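Fridge news (please read, its short)

Quick one before I run. The kitchen fridge got cleaned out on 2021-03-13 and the shelves went back in the right order this time. Thanks to Haziq Pelupessy for staying late and to whoever left the baking soda.

So. New rules, same as the old rules mostly.

Name and date on everything. Masking tape is in the drawer under the kettle, marker too - put the marker back. Anything with no name goes out after the weekly check. Anything with a name and a date older than a week, same.

Drinks. One or two per person in the fridge, not a whole case. Spare ones live in the Trarklow cupboard down the hall. If you set a bottle down on the long white desk it is yours to put away, lids on tight please, we had a spill by the printer and it got into the paper.

Door. Push it till it shuts. Upper one sticks a bit, the lower one swings back if the big drawer isnt all the way in. Erhan Yüksel ordered a new seal from Chmielewska, 36 dollars, no delivery date yet.

Milk money is still 30 cents a cup, tin is on the shelf. Oat milk is seperate, ask Kevser Karaca.

Bottled tea and the fridge, both within reach of the desk:

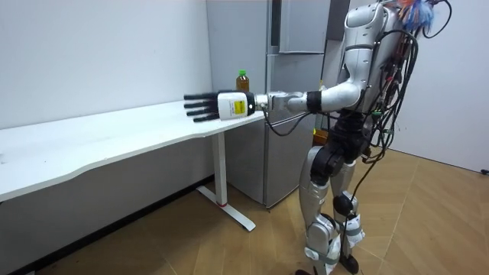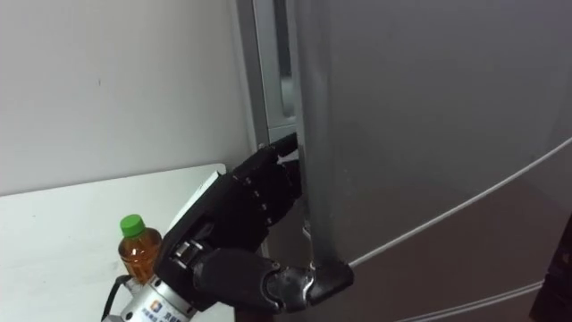 Brijesh Grewal wrote back to say the weekly check is too strict for sauces, mustard keeps for months and he'd like the door shelf left out of it. He also wants to know if the freezer part counts, as he has soup in there from August and plans to eat it.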